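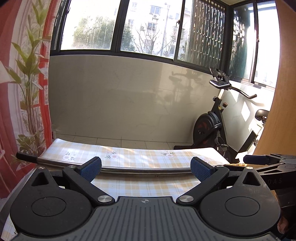

Hand-held grippers with blue textured pads at a cloth-covered board on an enclosed balcony.

Redomard Approves Equipment Plan for Hand-Held Gripper Work in Homes

SKEVOMBERG, Sunday, January 21, 2018 – The Redomard Institute has approved an equipment plan for its household manipulation program, authorizing the purchase of 83 hand-held grippers and the spare parts needed to keep them in service. The plan was adopted by the Institute's governing board and covers the program through the end of its current funding period.

The grippers are operated by hand in ordinary homes, where people use them to pick up, move and sort everyday objects. Recordings of this work are used by the Institute's robotics department in training robot arms to handle the same kinds of objects. Until now the department has met its needs through small orders placed one at a time, a practice the board's budget review found to be costly in shipping and difficult to schedule.

Under the new plan, the 83 units will be bought in 4 deliveries. The first is planned for May. Payment for each delivery will be released only after the units in the previous one have been inspected and entered in the equipment register. The Institute stated that this arrangement allows it to adjust later orders if the design of the finger pads or linkages is changed by the supplier.

Bids were invited in the fall under the Institute's standard purchasing rules. The contract was awarded to Flakamik, which will supply complete units as well as replacement pads, screws and finger links. Flakamik will also train Institute staff in routine repair, so that worn parts can be replaced in Skevomberg without returning the whole unit.

Spare parts make up a larger portion of the budget than in earlier years. The review noted that gripping pads wear unevenly and that a unit with one worn pad is normally withdrawn from use until both can be changed. The plan sets aside 400 replacement pads, to be held in a central store and issued on written request. Requests will be recorded by unit number, giving the department a basis for its next parts estimate.

The plan also addresses the objects used in the work. Household items and fresh produce have been paid for from petty cash in the past, with receipts submitted monthly. They will now have their own budget line. Fruit, kitchen goods and similar supplies may be bought locally by the operating teams up to a fixed monthly limit, and items above that limit will require approval in advance.
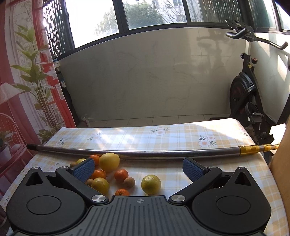 A gripper held open over citrus and small brown fruit on a plaid tablecloth.

Each operating team will receive grippers in pairs, together with a carrying case and a charging kit. The department has 8 teams at present. Units not assigned to a team will be kept for training and as replacements during repairs. Teams will be asked to return their older units when the new ones are issued, and those still fit for use will be kept in reserve.

Storage and inspection will take place at the Abdel Rahman Building, where a ground-floor room is being fitted with shelving, workbenches and a locked parts cabinet. The cost of fitting out the room is included in the plan. The room is expected to be ready before the first delivery arrives. Training in repair will be held there as well, and team leads will receive the schedule by mail.

No purchase of robot arms is included in this year's plan. The board has asked the department to submit a separate proposal on that subject, with cost estimates for floor space, electrical work and annual servicing. The proposal will be considered along with the Institute's other capital requests in the next budget cycle.

Departments wishing to borrow grippers for their own projects may apply to the equipment office once the first delivery has been registered. Loans will be limited to units held in reserve, and the borrowing department will be charged for any parts replaced during the loan. Application forms will be available at the equipment office and at the front desk of the Abdel Rahman Building.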